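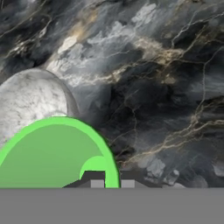 Simulated kitchen: the gripper over the dark marble worktop.

Tronura 2 is ready for testing

From Jan 1, 2018, all members of the Paltunby group can use version 2 of Tronura, our planning software for robot arms. The main change is in the part which decides how the fingers come to an object. The old version made one path and followed it to the end. The new one checks the path again on the way, and it corrects the last centimetres if the object is not where the planner expected.

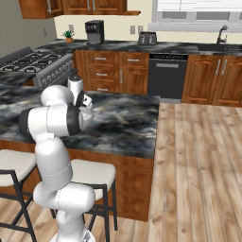

We do all the tests in the Hestelwood kitchen model, with a fixed arm beside the island. The surface of the island is difficult for the perception module, as the pattern of the stone can look like the border of an object. We have therefore prepared 900 new training views, of which 254 are kept apart for checking.
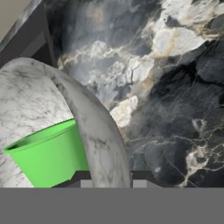
Rounded objects remain our weak point. The contact estimate is sometimes late, and then the planner closes the fingers too early. Please send us your log files if you notice the same. The limit for one upload is 800 megabytes. The connection to Scanlon will follow in August.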